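Lab 8: Comparing Finger Sets on a Wrist-Camera Gripper

Course: Robot Handling, second half
Lab lead: Lena Krawczyk
Bench support: Azlan Mangundap

Read before you come in

This lab is done in pairs. You will run the same pick task with two finger sets, the Helletti flat pads and the Warau tapered fingers, and write up which one you would choose and why. The arm, the controller and the wrist camera stay the same for both runs. Change the fingers only.

Last year many groups changed the grip force between runs as well and then could not say what had caused the difference. Set the force to 2 on the controller page and leave it there. If a part slips, write down that it slipped and go on to the next pick.

Background

A wrist camera moves with the hand, so the fingers always show up in the same part of the picture. This is useful for lining up a grasp, but the fingers also hide some of what you are reaching for. Wide pads hide more than narrow ones. Tapered fingers leave a clearer view between the tips but have less contact area, and a smooth round part can roll out of them. 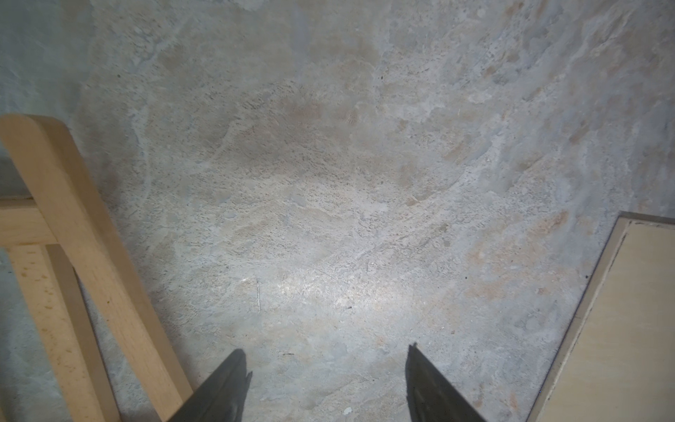
Lighting matters more than most students expect. A bright patch on a pale surface washes out texture, and a detector tuned in an evenly lit spot may miss small parts there. Check the live view from your start pose before you run anything. If part of the work area is close to white, lower the exposure one step and check again. Do not move the lamps, as the next pair needs the same setup.

Procedure

1. Home the arm. Load the Likley config from the shared folder.
2. Mount the first finger set. Tighten both screws by hand, then a quarter turn with the key.
3. Run the open/close check with nothing in the gripper. The gap at full open should match the value on the card.
4. Save a still from the start pose.
5. Run the pick list from top to bottom. Log each pick as held, slipped or missed.
6. Swap fingers and repeat from step 3.

The camera log is limited to 2000 stills per pair. If you leave continuous capture on, you will fill it before the second run.

Common problems

Fingers touch the floor on approach: the tool length in the config is still set for the other finger set. The tapered ones are longer.

Picks are all off to one side: the camera bracket has been knocked. Ask Azlan for the calibration sheet. Igor Walczak wrote a short script last term that does the same check faster, and you may use it.

Write-up

Two pages at most, plus your log table. Include one still from each run, taken from the same pose. Read Marciniak, chapter 2, before you write the discussion. Hand in by noon on Wednesday to Oliwia Laskowska.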